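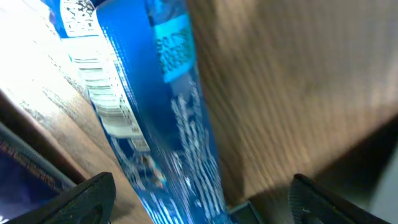 *Wrist camera on the Renero cell: blue package between two wooden surfaces, fingertips at the bottom, print smeared*

Hi all, and hi Teemu,

Sorry for the slow reply, I wanted to get my hands on the cell before I answered and it took me until this week to get a free afternoon with it. I'm leaving your whole message in so people who joined after the list moved can follow along.

> On August 25, 2026, Teemu Saarinen wrote:
>
> Hello list,
>
> We've got the same two-arm bench setup at Skurkent that you have at Sekstead, both arms on one rail, packing small sweets into a box. Ours has started to act up and I'd like to know if anyone has been down this road.
>
> First, the wrist images go to mush whenever the arm moves. Standing still they're lovely. Second, one of the arms drifts. We home it in the morning, and by lunch it's 2 mm off to one side at the box. Third, the cable on the wrist catches on things. I've tied it down tight, and now I get dropouts on the bus instead, which I like even less.
>
> I don't want to start swapping parts blindly. What do you check, and in what order? Also, does anybody still have the Steyn notes on the finger pads? The link on the old wiki gives me a 404.
>
> Teemu

OK! I've had versions of all three, so let me go through them in the order I'd do them, and that isn't your order. I'd start with the cable. I know the pictures bug you most, but a dropout in the middle of a homing run can make everything else look broken, and I once spent the better part of a week chasing drift that was only a bad plug.

## Cables first

Cut the tight ties off. All of them, sorry. The wrist has to turn through its full travel without the cable ever going straight, and with a tight tie the connector ends up taking the pull. I leave a big lazy loop at the wrist and then run the cable down along the links. Looks untidy, works fine.

To find out how big the loop needs to be, power the arm down, support it (it will sag, have a hand under the elbow housing before you hit the switch!) and move the wrist slowly by hand to both ends of its travel. Watch the plug while you do it. If it moves at all in its socket, give it more slack and try again. Then do the same with the elbow folded as far as it goes, which is the one I always forget.

A loop that size can snag, you're right about that. What fixed it for us was moving stuff. We had the parts tray parked out to the side, right where the loop swings, and now everything the arms need sits between them. You can see the amount of slack I mean here, with the chocolate over by the left gripper and the right one open:
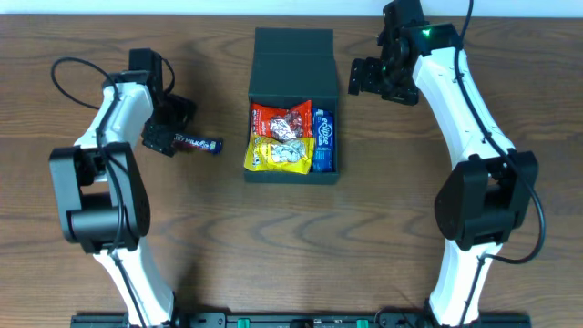

## Then the rail

For the drift I'd go to the rail before touching any calibration. Both arms hang off that one bar, so if it shifts on the table the pair of them shift with it, and if only one arm is off (sounds like yours) then it's probably the bolts under that arm's base. Back them all out a turn, push the base square against the rail, and snug them up crosswise a bit at a time. I used to just crank down whatever felt loose and it made a twist worse.

After that, home it, drive the fingertips to a pencil mark on the table, and write down where you land. Run the packing job for a morning and go back to the same mark. If you're still 2 mm out, look at the shoulder joint next. Ours had a set screw that had been backing out since December and it only showed once the motor was warm.

One more thing, and it's a dumb one: check that the box hasn't moved. We lost a day to that. The lid on ours folds back and lies flat behind the box, and if somebody opens it with enthusiasm the whole box slides. I put tape corners on the table now.

## Blurry wrist pictures

This one is mostly light and exposure. The camera is so close to everything that even a slow move crosses a lot of pixels, and if auto exposure is on it'll happily pick a long shutter the moment the fingers go in beside something dark. Turn auto off. Pick a short fixed shutter, then bring the gain up until the darkest corner is usable, and only then mess with the lamp.

I still don't have ours right, as you can tell from the one at the top. It's washed out at upper left, dark down at lower right, and you can't read the big lettering on the package at all. My shutter is too long and my lamp is too hard, both at once. I've got a sheet of diffuser on order and I'll report back.

Meanwhile I cheat: I added a 278 ms pause before the grasp and take the still after it. You lose a bit of cycle time, and on a bench job like this I can live with it. Clean the lens too. Sugar dust gets everywhere.

## Finger pads

I do have the Steyn notes, on paper, in the drawer. I'll scan them this weekend and send them to the list. The short version is to wipe the pads with a damp cloth, let them dry fully, and change them in pairs. I put on one new pad next to an old one last year and wrappers kept twisting in the grip, drove me up the wall.

If you get through the cable part and still see dropouts, send me the bus log from a homing run and tell me which arm it is. And do say what shutter time you end up with, I'd love to just steal your number.

Cheers from Sekstead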